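Ticket: soft items slip out of left unit, right unit fine
Project: Ornar bedroom set
Opened by: Prapai Nakpan
Assigned to: Mohit Gautam
Status: Closed, one follow-up open

Report (Prapai)

We have two hand-held grippers in use for the bedding tasks. With the left one, cushions and folded cloths slip down between the fingers when I lift. The trigger goes all the way in and the fingers close, but the hold is weak at the top of the pads. The right one holds the same items with no trouble. Hard items are fine on both.

I logged 30 lifts with each unit, same items, same bed. Left dropped 7. Right dropped none.

Already tried: wiped the pads with a damp cloth, restarted the logger, swapped the battery. No change.

Reply 1 (Mohit)

Battery and logger won't affect this, the fingers are driven by the trigger only. Please check three things before we open it up.

1. Close the gripper on a sheet of paper and pull. Do it at the base of the pads and again at the tips.
2. Look at the pivot pins with the fingers open. None should stand out from the linkage.
3. Send me one clip of a cushion task with both units in view. I want to see the approach angle.

Reply 2 (Prapai)

Paper test: left unit holds at the base, paper slides out at the tips. Right unit holds at both.

Pins look flush on both units. I can't feel any play.

Clip uploaded to the Skomska folder. It's the pink knitted cushion over the gray bed cover with the stars on it. I used that one as it's the item that gives the most trouble, the knit is thick and the corners are puffy.
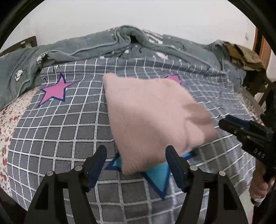
Reply 3 (Mohit)

Thanks, got it. The blue pads on the near gripper don't sit at the same angle with the fingers open. The left pad leans over to the right and the other is more upright. It could be just the lens, so I don't want to call it from one view. Take the pads off the unit that slips and check the backing.

Reply 4 (Prapai)

Pads off. The backing on one had lifted at the top edge, and there was old adhesive bunched up under it. The other pad was flat. The unit that holds well has clean backing on both.

Scraped off the old adhesive, fitted a new pair from the Thongdee pack, left them clamped overnight.

Retest

Paper test now holds at base and tips on both units. I repeated the 30 lifts with the left unit, same cushion and cloths. No drops. Trigger feel is the same as before.

I also tried 16 lifts with the softer Prostard pads on the left unit for comparison. They hold knit well but drag on smooth cotton and are slow to let go. I went back to the standard ones.

Resolution (Mohit)

Cause: lifted pad backing on one finger, so the pads did not meet at the tips. Fix: clean and replace both pads as a pair.

Follow-up: add the paper test to the start-of-shift check, and look under the pads every 400 grasps until we know how long the adhesive lasts. Prapai to update the check sheet by the end of June.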